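From: Ramil Lagman
To: saltcombe-tasters list
Date: 9 September 2020
Subject: Re: [saltcombe-tasters] the Tymoshchuk case - drink or hold?

Quick one before I run out the door. Replying inline, sorry if the quoting gets mangled, I'm on the old laptop.

> Opened the first of the Tymoshchuk reds last night and I'm puzzled.
> Nose was all wet leaves and something like struck match. Gave it
> an hour in the glass, no real change. Is this a bad bottle or is
> it just shut down? I have 11 left and don't want to sit on them
> if the whole case is going the same way.

Struck match is reduction, 9 times out of 10. I wouldn't write off the case on one bottle. An hour in the glass is nothing for this wine. Pour it back and forth between two jugs, be rough with it, then leave it. Mine needed most of an afternoon back in January and then all of a sudden there was sour cherry and orange peel and I was sorry I'd had a glass early.

Wet leaves I'm less sure of. If you mean wet cardboard, that's cork taint and air will make it worse, not better. If you mean forest floor then it's just what this grape does. Try the last inch of the bottle again tonight, if you kept it. Did you keep it?

> Also, the label says Prumness vineyard but the back label says
> nothing about it. Is it all from there or a blend?

All from there as far as I know. Prumness is the steep bit above the road, the lower rows go into the cheaper wine, the Dratatik. Same cellar, same hands, less time in barrel. I'd honestly drink the Dratatik all winter with a roast chicken and never feel hard done by. The importer had it at 30 a bottle for the Prumness last time I asked, no idea now.

> What temperature are people serving it at? Mine was room
> temperature which in my kitchen is pretty warm.

Too warm. There's your problem, or half of it. Put it in the fridge for 30 minutes before you open it. Warm, the alcohol sits on top of everything and you get that hot feeling at the back of the throat. Cool it down and the acidity does its job. I know people think that's heresy for red but a light red like this one really does want it. If it goes too cold just hold the glass a while.

On drink or hold - I'd open 2 more before winter is out and leave the rest alone. Lay them down somewhere dark that doesn't swing about, the bottom of a closet on an inside wall is fine. Not on top of the fridge please. I've seen it done, by someone on this very list who knows who they are. Vibration I don't worry about, heat I do.

Decanting again: people asked me last time if you need a proper decanter. No. Any clean jug. Smell the jug first, if it's been in a cupboard for a year it will smell of cupboard and so will your wine. Rinse it with a splash of the wine and throw the splash away.

Food - I had it with mushrooms on toast and that was about perfect. Tomato was a mistake, made it taste thin and kind of tinny. Hard cheese ok, blue cheese no. Somebody should try it with duck and report back.

Next tasting at Saltcombe: I still dont have a place confirmed so don't ask me yet. Theme is going to be whites that spent time on their skins unless I hear screaming. Bring one bottle, wrapped, and your own glasses. And a spit cup, we ran short. If you brought something corked last time you are forgiven but do bring a spare.

Three attachments on the bottom of this one.
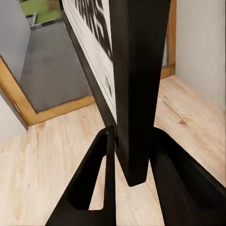
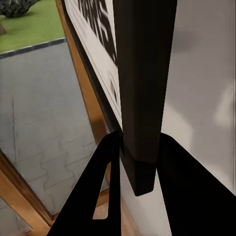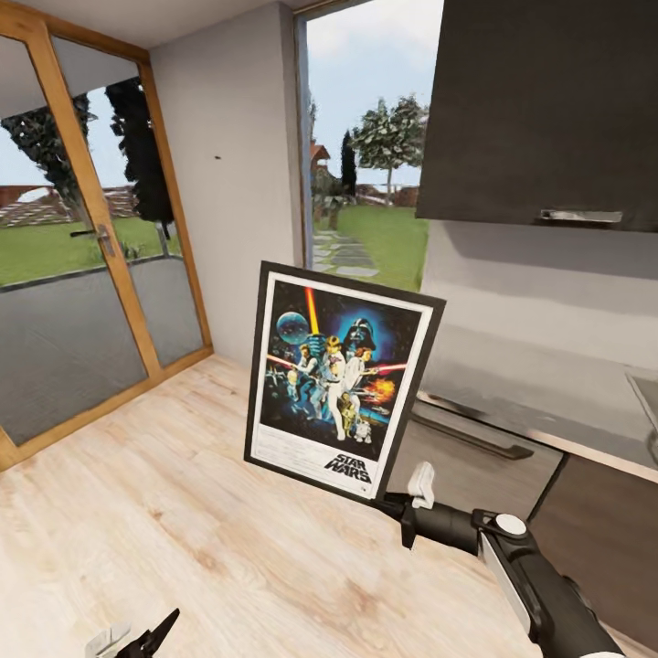 Ramil, following up on my own bottle: I did keep the last inch, and it was forest floor after all, no cardboard. The match smell had gone by this evening and there was a bit of cherry coming through. I'll chill the next one like you said and beat it up between jugs first. Happy with skin contact whites, though can we have at least one that isn't cloudy?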